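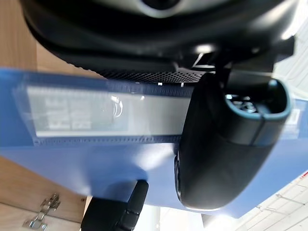 January 15, 2026. Budget day, ugh. Avram quote came in at 385 a pair for spare fingers, Kadimstead want 330 but six weeks wait. Only 600 left till May so one pair, not two. Black ones again, same as on the arm now. Blue folder job still the main thing, so grip first, new camera later. Maybe never. Must ring Triltthorpe re carrige, they never put it on the quote. Fallness lot want numbers tomorow. Haven't started the sheet.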